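Shop Tips: When the Robot Hand Lets Go Too Soon (or Won't Let Go)

In November our robot hand dropped a board on my foot. It was a small board and I was wearing boots, so I got away with a bruise. What bothered me was that the hand had closed on it, held it up for a while with no complaint, and then opened with error 59 on the laptop. The same fault came back twice that week. The second time it went the other way and the hand locked shut with a coworker's sleeve in it.

These are the things we do now at the Bovport shop. Most of them cost nothing.

Find the stop button before you find the power switch

Put the stop where the person closest to the hand can hit it without turning around. Ours used to sit beside the laptop, which was fine for the person typing and no use to the person holding the work. We moved it, and we press it once at the start of every session to check that the arm really goes dead.

Keep your head and shoulders out of reach of the arm while it has power. If you have to lean in to look at something, stop it first. A paused program is still a powered arm.

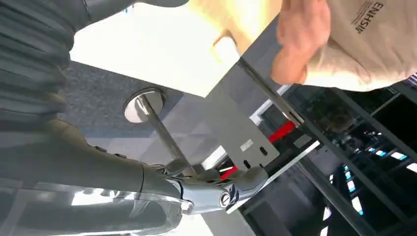 Can you pull a part out of the fingers while they are locked?

Leave it where it is. Support the part from underneath, press stop, and wait for the fingers to go slack. On our unit that can take more than 30 seconds. Pulling against a locked finger strips the small gears, and if the finger does release, the part comes at you all at once.

Handing over wood

Flat boards are harder than they look. The finger presses on one face and the grip depends on friction, so sawdust matters a lot. Wipe both faces with a dry cloth before you offer the board. We use Sodau wipes on the fingertips at lunch and again at closing time, and let them air out before the next run.

Hold your end by the far edge and keep your own fingers off the half the robot is taking. Don't let go when the hand closes. Wait until the program says the grip is good, count to three, then ease off slowly. Most of our drops came in the first moment after somebody let go.

Weigh anything new. We set our own limit at 700 grams for a one-hand hold, well under what the arm can lift, because a long board pries at the fingers much harder than a short one of the same weight. Write the limit on tape and stick it to the table.

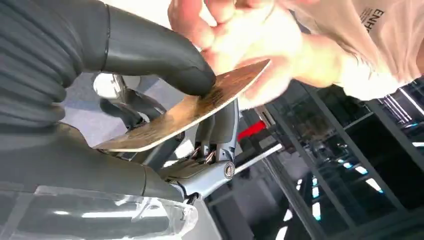 Wellington Barros wrote in after the first version of this page went up to say that we had the order wrong. In his shop they check the fingertips first and the grip setting last. He had turned the grip up over and over to stop the slipping, until the motor overheated and shut itself off to cool, and that shutoff was what dropped his parts. "A new set of tips fixed it," he wrote, "and I put the force back where it started."

He was right about ours too. The tips had worn smooth on one side, and error 59 was the motor protecting itself. If you keep having to raise the grip force on a job that used to run fine, stop and look at the tips. We order ours from Lumbantobing and keep a spare set in the drawer.

Gloves on the hand

A glove over the robot's fingers gives better grip on smooth parts, but it has to fit. A loose fingertip folds over and catches on edges. After putting one on, open and close the hand by itself a few times and watch the seams. Replace the glove when you see a shiny patch. If your hand came with a Kelero cover, take that off first — the two together are too thick, and the fingers stall before they close.
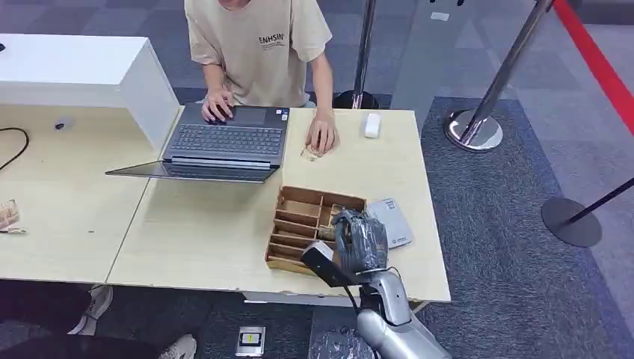 Trays with narrow slots caused the other half of our trouble. A finger goes down between two dividers, something touches a side wall, and the hand reads the wall as the part and closes on it. Leave 2 mm of clearance on each side if you are making the tray yourself, and fix it to the table so it can't creep. Start a new program at slow speed with one person on the laptop, watching the hand. Clear the area before you start, floor included. A clear plastic bag like the one on the carpet under the arm should go in the trash, along with any scrap of wrap on the tabletop, because thin plastic is easy to step on and easy for a finger to snag. Check the cable along the arm too, and make sure it has slack at full reach.

After a fault

Write down the error number before you clear it. Our log is a sheet of paper on a clipboard with the time, the number, what was in the hand and who was there. That sheet is how we noticed the faults came late in the afternoon, after the motor had been working for hours.

Run the hand empty for a few cycles before giving it a part again. If the same number shows up a second time in one day, shut it down and leave a note on the arm so the next person doesn't switch it back on.

Roll up your sleeves. Take off rings and lanyards.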